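Support > Fovisgate Broadband > Tickets > Slow evenings

Me again! The speed's still dropping every evening, dead on 7, and it crawls along until 10 or so before picking up. I've swapped the cable, moved the router off the windowsill and switched it off and on (three times, because I'm like that).

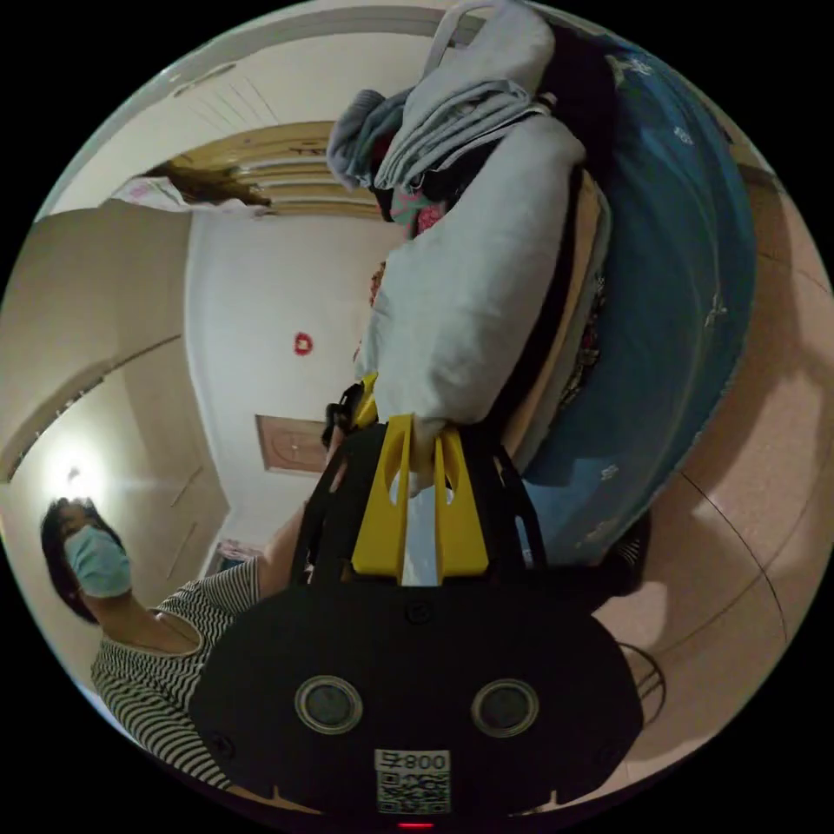
Hamidreza Safavi on your team suggested changing the wireless channel, so I went from 6 to 3 on Sunday. No difference at all, sadly. Could you check the line from the Culville end please?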